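3 min read

I wanted plates that didn't match and didn't look like I'd given up, either. So in August I ordered the Brasilen mixed set from Barkport, and we've been eating off it ever since.

The colors are what sold me. There's a cream, a couple of tans, a sage green, a dark slate and a purplish one that I fight my kids for. They look good together in a stack, which matters if you keep your dishes out on an open shelf like I do!

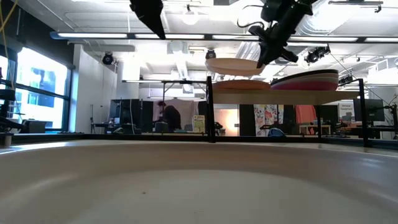

I'm also picky about rims. These have enough of one to stop a runny curry from escaping, and they're still flat enough in the middle to cut a pancake on. They're light, too – I can carry ten to the table without thinking about it. 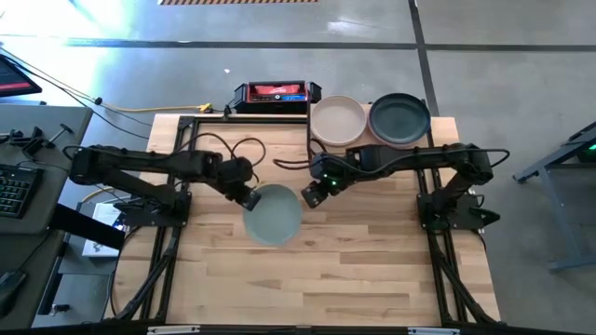
Aarti Bansal wrote in to say her cream one picked up fork marks within weeks, and that she'd skip the pale colors if she were buying again. Fair enough. Mine gets the gentle sponge, and the darker ones get whatever's left in the sink.
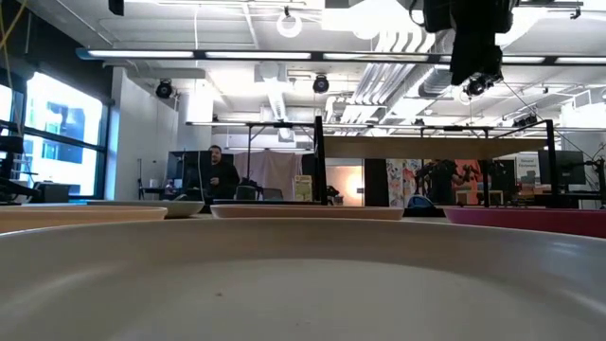

My one real gripe is that you can't choose your colors. I'd have swapped a tan for a second green in a heartbeat, and Barkport told me the mix is the mix. I'd still buy them again – nearly did last week, for my sister.

Recent reviews
Kesari spice tins, three months in
The Tomar folding dish rack
Small bowls for big soup people

Contact | © Archana Maurya | Back to top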